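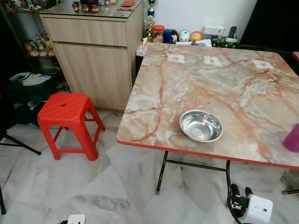
Joanne Parsons says the table is fine and it's the floor that wobbles. She has said this before, about other tables, and on one occasion she was right, so I have to write it down.

Wednesday, started 9:30

Folding table, square, marble-pattern top, red trim. Complaint is "rocks when you lean on it," which could be said of most of us. Working on it in place, pale marble floor, white wall behind, glass-topped cabinet to the left. Marble under marble pattern. The floor makes the table look slightly embarrassed.

Floor first, to get Joanne out of the way. Long level across the patch where the table lives, both directions and both diagonals. One diagonal drops a hair toward the wall. I can get a sheet of printer paper under the level at that end and can't get a folded one. Wrote "flat enough" and drew a box around it. Joanne came by, read the box, and wrote "for whom?" underneath in green ink.

Then the table. Pressed down on each corner in turn with the heel of the hand. Front left to back right rocks. The other diagonal sits still. Turned the whole table a quarter turn and the rock turned with it. That should settle the floor theory. Joanne wants it turned the rest of the way round before she'll sign, so I did that too. Same corner. She has not signed.

10:15

Bowl test. Put the shallow steel bowl near the front of the top, with some water in it, and leaned. It's a good instrument, the shiny inside shows every shiver as a ring of light going oval. Bowl is 269 g dry on the kitchen scale. Tried it also with the magenta cup out by the right-hand edge and learned only that a plastic cup is a bad place to keep coffee during a wobble test. Mopped up. Poured the water out and dried the bowl before going on, otherwise Femke will ask.

The rock is small at the feet and generous at the top, as you'd expect with thin tube legs that splay. Feeler gauges at the guilty foot, no weight on: about 1.5 mm. Taped a shim of that under it, table went quiet, bowl went quiet. Took the shim off again. A shim under a folding table lasts exactly until somebody folds it.

11:00

Folded it, turned it over on a blanket. Suspects, in the order I looked:

Foot caps. All there, all worn to about the same degree. I swapped the guilty one with its neighbor and the rock stayed where it was. Swapped them back, pointlessly, for tidiness.

Crossbar. Sound at the joints, paint unbroken. Tapped it along its length with the screwdriver handle and it gave the same note all the way, for whatever that's worth. (Joanne: "what note?" I don't know what note. Table.)

Pivot. Here we are. The rivet on one side has worn its hole slightly long, so when the legs open that side goes a little past where the other side stops. Not broken. It has been opened and shut for years by people in a hurry and it has taken an attitude. You can feel it if you hold the leg tube and push along the top instead of down.

Femke Dijkstra's old note in the front of this book says the pivots on the Lirnora frames are good for 3000 folds. I'd like to know who folded it. This may not be a Lirnora frame anyway. No label underneath, only a rectangle of old glue where a label used to live.

11:50

Options. Drill out the rivet and fit a bolt with a bushing and a lock nut, or squeeze the old rivet and hope. I have squeezed and hoped on two tables this year and both came back. Bolt, then.

Shop drawer has M6 in every length except the one needed. Found a single M6 in the Fitel tin, a bit long, and cut it down. Nylon washer each side. Drilled the worn side only and then looked at the good side for a while, and did that one too, on the theory that I'd be asked.

Snugged until the leg holds at any angle and still swings with one hand. First go was too tight and it sounded like a gate. Quarter turn back.

12:40, lunch, on the red stool. Stool has a square seat with a little round hole in the center, and four legs that have never rocked in their lives. It's plastic and presumably cost less than my bolt. I'm recording this out of fairness.

1:30

Stood the table back up. No rock either diagonal. Quarter turn, no rock. Bowl and water again, leaned with most of my weight, ring stays round until I really mean it. Top height 70 cm at the front corners, and I didn't bother with the back.

Opened and shut it a good many times. Pivot warm to the touch, nuts haven't moved, paint pen line across nut and tube so we can see if they do.

While it was up: the red trim on the front edge. Joanne would like it noted that trim is a separate job with a separate sheet. Fine. One short length lifts under a fingernail toward the corner. I put contact adhesive under it with a toothpick and taped it, and this is me not noting it. Tape can come off tomorrow.

The top I left alone apart from a damp cloth. Whoever drew the pattern enjoyed themselves, orange veins wandering all over the cream, and there's no sensible way to find a scratch in it. I'd call that a feature if I sold tables. Femke thinks it's peach. It is cream with peach in it. We went back and forth on this longer than on the rivet.

Moved nothing on the cabinet. Figurines are red and gold, they are on glass, and I had a hammer. The hammer went to the far side of the room at 9:31 and stayed there.

To do:
- M6 bolts in the right length, pack of 8, on the next Ventura order. Nylon washers with them.
- Check the paint pen lines in a week.
- Ask Femke where the fold number came from.
- Peel the tape off the trim.
- Joanne to sign the floor.

Added 4:10. Femke says the fold number came from the Sinero catalog and was for a chair.

Added 4:25. Joanne has signed the floor, with "under protest" after it in green.

Last updated: Wednesday, 4:25 pm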